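Textiles for the Home, Unit 4: Bedding
Instructor: Siham Ouazzani
9/4/17

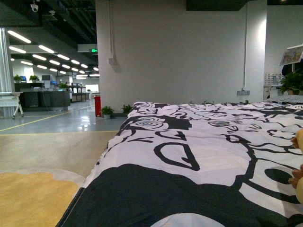 Fig. 1. Comforter with a large-scale black-and-white print.

Scale is the size of a motif compared with the piece it covers. Large solid shapes read from across a room. Outlined flowers, swirls and dots need a closer look. Wrinkles and folds bend the lines of a print, so smooth the cover before judging it.

For next class: sketch one repeat, 200 mm wide, in black only. Read the Lemcombe handout on seams.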